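Cell Attendant, Table Handling (one opening)
Rustulby, Gristden site
Posted September 22, 2021

We are hiring one person to look after one robot. If you were hoping for a fleet, please keep scrolling.

The robot is a single arm that works over a single table. We call the whole arrangement Julleck, after the software project that used to run on it, and the name stuck long after the software went away. Julleck picks up plastic dishes and puts them somewhere else. It does this for most of the day, and the records it produces are what our customers pay for. When it is set up well, the job is peaceful. When it is set up badly, we get a day of records that go straight in the trash, and a meeting.

What you would do

You would open the cell in the morning. That means walking the cables, checking that nothing has crept under the arm base, powering up, homing the joints and running the short check routine before anyone asks for results. The check routine has 71 lines. You will know it by heart by the second week and you will still be required to read it.

You would lay the table. The cloth goes on first and gets smoothed, then the dishes go out according to the layout sheet for that run. We have 287 layout sheets. Some of them differ from each other by one cup, and yes, it matters. A former attendant decided that a cup on its side looked untidy and stood it up for an entire shift. We still speak of it.

You would check the gripper. The fingers wear, the pads on them come loose, and a gripper that closes slightly off center will nudge a cup before it holds it. You would replace pads, reset the closing width and write down what you did in the log, in words another human can read.

You would look after the cameras. They get bumped. Everyone who has ever worked here has bumped one, and everyone has said it was like that already. You would redo the calibration after any bump, including your own.
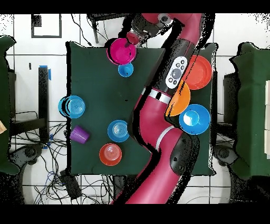
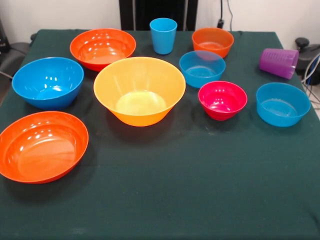
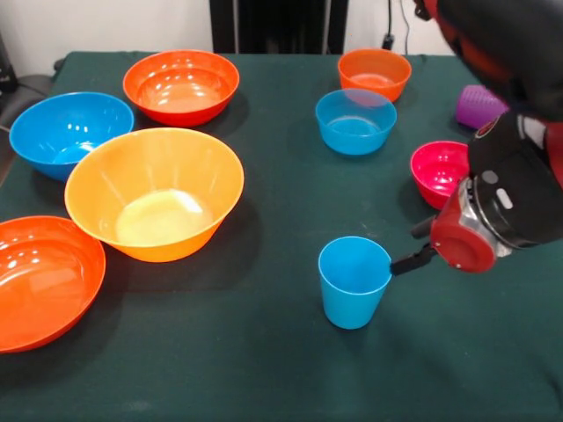 Julleck's table, with the dishes out.

You would also do small repairs. Connectors, cable ties, fasteners that back themselves out, a joint cover that needs reseating. Anything inside a joint goes to Haldane, our service contractor, and your part is to describe the trouble well enough that they bring the right tools the first time. "It made a noise" has been tried. Which joint, at what angle, loaded or empty, and did it do it again when you asked it to? That is the kind of thing they like.

Once a week you would strip the cell down. Dishes off, cloth off, arm parked, power locked out. Wipe everything, look at every cable along its full length, tighten what needs tightening and put it all back. It takes 3 hours if you don't stop to talk, and 4 if you do. We budget for 4.

What we need from you

You should have worked with machines that move on their own, in a shop, a lab, a packing line or anywhere similar. We don't care much about the brand of arm. We do care that you lock out the power before you reach in, every time, with people watching and without.

You should be comfortable with a hex key, a torque wrench and a multimeter. You should be able to follow a wiring diagram and tell us when the diagram is wrong, as ours is in at least one place. No programming is required, though you will edit settings files and should be the sort of person who saves a copy first.

You need to be able to stand for a good part of the day and lift a boxed controller with help. Normal color vision is useful for this one, as the layout sheets tell dishes apart by color. If yours is different, apply anyway and we will add labels to the sheets, which we should have done long ago.

Patience is worth more to us than a certificate. You will watch an arm miss a cup and you will want to reach in and help. Please don't. A miss gets logged as a miss, and a miss that you quietly fixed gets logged as a success, and then a customer finds it.

What you get

A full-time position on day shift, paid hourly, with overtime for the rare evening when a run goes long. Health coverage starts on your first day. Training happens at the cell, beside the person who has the job now. She is moving over to our planning group in December and would like to hand over to somebody who reads the log.

Boots and safety glasses are on us. The coffee is also on us, and we make no claims for it.

How to apply

Write to Chantelle Buthelezi, cell operations, Rustulby, through the form on our careers page. Send a resume and a short note about one machine you kept running and what usually went wrong with it. Half a page is plenty. We read the note first - a good story about a stubborn limit switch has gotten people interviews here before.

Interviews are held at Gristden and include an hour at the cell. You will be handed a layout sheet and asked to set the table, then asked to find the fault we have left in the setup. It is a fair fault. Wear closed shoes and tie back long hair.

We answer every application, including the ones we turn down. The opening stays posted until it is filled.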